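Notes on the dish rack fault, February

The short version for anyone who landed here from a search: if your left arm closes its gripper on a mug and the controller reports a grasp width of zero, check the wrist connector before you retune anything. I retuned for most of an evening first.

The setup is the two-arm cell at Windside. The task is loading and unloading a two-tier dish rack with ordinary cups and mugs. Both arms run the same firmware and the same motion planner (Irkis, the branch Harish Raju maintains). Each wrist has its own camera, and a fixed camera looks at the whole table. The safety layer watches joint current and gripper width and is supposed to stop the arm when the two disagree.

It did not stop. On run 38 the left gripper closed on a mug at the rim, the width reading dropped to zero, and the controller concluded that it had missed. The correct response to a miss is to open, back off and try again. So it opened, at height, with a mug in it. The mug landed on the wood and lost a chip the size of a fingernail. Pavithra Amin was standing at the side wall with her hand well outside the cell, and she pressed the stop before the second attempt started.

A dropped mug is cheap. What bothered me is that the same logic would open the gripper on anything, at any height, and the safety layer would call it normal behavior. Current on the gripper motor was high, so it clearly had hold of something. Width said zero. Those two readings can't both be right with a mug in the fingers, and the monitor let it through.

I pulled the log. The monitor compares current and width only after both have been stable for 105 ms. The width signal was never stable. It was flickering between zero and the true value, so the comparison never ran, while the planner sampled it once, got a zero, and acted on that. Two consumers of one signal, two different rules about when to believe it.

The flicker followed the wrist angle. With the arm stretched out I could hold position and get clean readings for as long as I liked. With the wrist rolled over, it dropped out within seconds. I swapped the sensor leads between arms and the fault stayed with the left wrist, which ruled out the sensor. The connector housing had a hairline crack and one pin had backed out slightly.

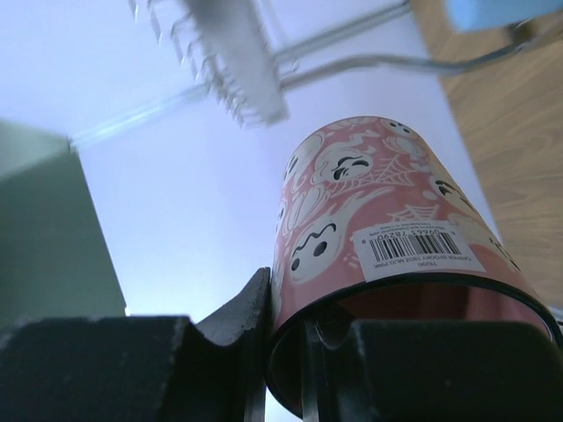
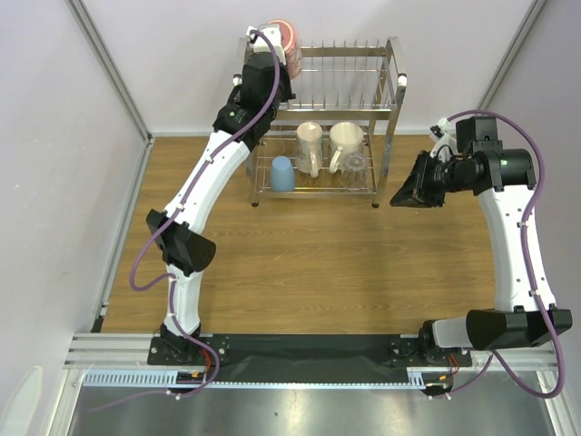
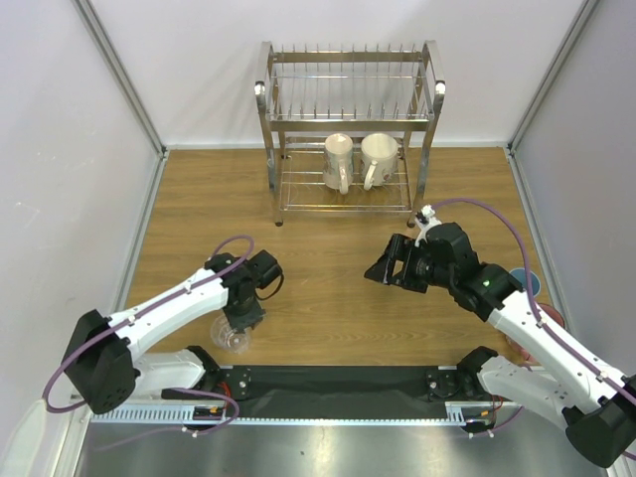 *First: a mug held by the rim, from the wrist camera. Second and third: both arms and the rack, from outside.*

What I changed, in the order I changed it:

- Replaced the wrist connector. Clanditz had the part in stock. I added strain relief on the gripper side.
- The planner no longer samples width directly. It reads the filtered value that the monitor uses, with a validity flag.
- If the flag is false for more than 17 ms while the gripper is closed, the arm holds position and keeps its grip force. Opening now needs a valid width or a person.
- A miss is only declared when width is zero and motor current is low.

Holding on a bad signal has its own problem. If the thing in the gripper is a hand, you want it to let go. Harish and I went back and forth on this. For now the force limit stays low enough that you can pull free, and the manual release is on the same box as the stop button. Dmytriv's cell does it the other way around, releasing on any fault, but they handle foam blocks and have nothing to break.

After the repair I ran 29 cycles with the wrist rolled over and saw no dropouts. Then I unplugged the width line on purpose with a mug in the fingers. The arm froze, kept hold, and logged the right fault code. I repeated that on the right arm with the same result.

Still open: the log viewer interpolates between samples by default, which smoothed the flicker into a gentle dip and is the reason I spent that evening on gripper gains. The setting is under display options, "raw points." I've asked Harish to make it the default.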